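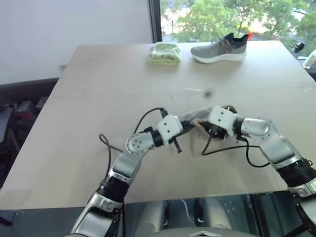
Figure 1. Both arms holding the sock between the grippers. Towel and shoe at the far edge of the table.

4. Two-arm handling of soft items

This section was written by Nantana Rojanasak and Sajib Ekanayake. The work took place in the Gralholm shared workshop in March, after the table was moved next to the window.

4.1 Task

The robot picks up one sock, pulls it flat between the two grippers and lays it on the table. Folding is a separate task and is covered in section 5.

4.2 Control

Each arm runs its own position loop at 50 Hz. During the pull the left arm holds still and the right arm moves away from it. The pull ends when motor current in the right wrist passes a set limit. We first used a fixed distance, but socks differ too much in length and stretch.

4.3 Data

Chaminda Marikar and Tania Bandara recorded 55 practice runs by hand guiding. After trimming idle time, 3,558 frames were left for tuning the current limit. We dropped 3 runs in which a gripper closed on both layers of the cuff.

4.4 Known problems

The gripper cables need slack for the wrist to turn – too much slack and a loop can drag on the table. Clips have been ordered. Daylight from the window also changes the camera exposure, so the remaining runs are planned for after 6 p.m. with the blinds down.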